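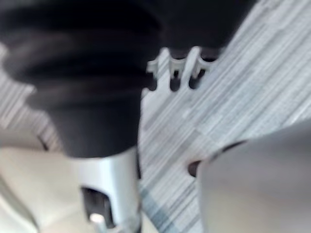

I have a problem with a file type I can't open anymore, and I'm hoping someone here has dealt with it. When I moved to a new computer in May I copied over a folder of old notes made in a program called Lustmont. The files end in .lmn. I use them for my parts inventory, one file per part, with a photo attached to each record. I had exported the photos as JPEGs on the old machine. The JPEGs open fine. The .lmn files they came from don't.

When I double-click one, the system asks which program I want to use. If I pick the text editor I get a few readable words at the top and then a wall of symbols. If I pick the browser, it downloads a second copy of the file into my Downloads folder and does nothing else. I have up to 200 of these and I would rather not retype them.

What I've tried so far:

Renaming one to .txt (same symbols).
Renaming one to .doc (the word processor says the file is damaged).
Reinstalling Lustmont from the old installer, which stops and says this version of the system is not supported.

The old computer still turns on, but the screen is bad and it shuts off after a while. Is there a program that opens .lmn files on a current system, or a way to convert them all at once?

Answer 1

Try a different browser. Mine used to download everything too, and when I switched, it opened most things in a tab. You could also clear your cache. If that doesn't work, there are sites where you upload the file and they tell you what it is.

Comment on this answer: The browser isn't the problem. No browser reads .lmn, so they will all download it. I'd also be careful with the upload sites if the notes have anything private in them.

Answer 2

First, stop renaming the files. Changing the ending doesn't change what's inside, it only changes which program the system tries. If you renamed originals and not copies, change them back to .lmn now.

The extension was used by at least two programs. Lustmont used it for notes, and Kuroda used it for a license file, so if you search for it you'll get pages about Kuroda that won't help you. You can tell them apart by the first line in the text editor. A Lustmont note starts with the letters LMNT and then a version number. A Kuroda license is very short and all of it is readable.

What you do next depends on the version number.

Version 1 files are a plain zip archive with a header of 16 bytes in front. Make a copy, remove the first 16 bytes in a hex editor, save it with a .zip ending, and open it. You'll find a text file with the note and a folder called media with the attached pictures. This works, but doing it by hand for your whole collection would take forever.

Version 2 files are compressed differently and the zip trick fails with an error about a missing directory. For those you need a program that knows the format. I use Drarnier, which is a free viewer. Steps:

Install Drarnier and open it.
Go to File, then Import Folder, and choose the folder with your notes.
Set the type to "Lustmont note (all versions)". The automatic setting misses some of the older files.
Under Output pick plain text or HTML. HTML keeps the pictures next to the text.
Click Convert. The originals are left alone.

The free version stops after 60 files per run. You can move the finished ones to another folder and run it again. Annoying, but it's only a few rounds in your case.

If a file has a password on it, Drarnier skips it and lists it in the log. You'll have to open those in Lustmont itself and take the password off — I don't know of any other way.

After it's done, set the file association so double-clicking works. Right-click any .lmn file, choose Open With, pick Drarnier, and check the box that says to always use it. Do this last. If you do it before the import, Drarnier opens a window for every file you touch.

Hazem Chraibi

Comment on this answer: Mine say LMNT 2, nearly all of them. The import is running now. It skipped four that had passwords, which I had forgotten about. I'll see if the old computer stays on long enough to open those.

Comment on this answer: Good. Do the ones with passwords first thing after a cold start. And copy the whole folder somewhere else before you touch it.

Answer 3

Adding to the above. Malard can open these too, and it has no limit per run, but it drops the pictures and the dates. If all you want is the text, it's quicker. I ran it on a folder of my own and the accented letters came out wrong until I changed the encoding in Preferences to UTF-8. The setting doesn't apply to files you already converted, so change it first or you'll be doing the folder over.

I don't know if it handles version 1. All of mine were the newer kind.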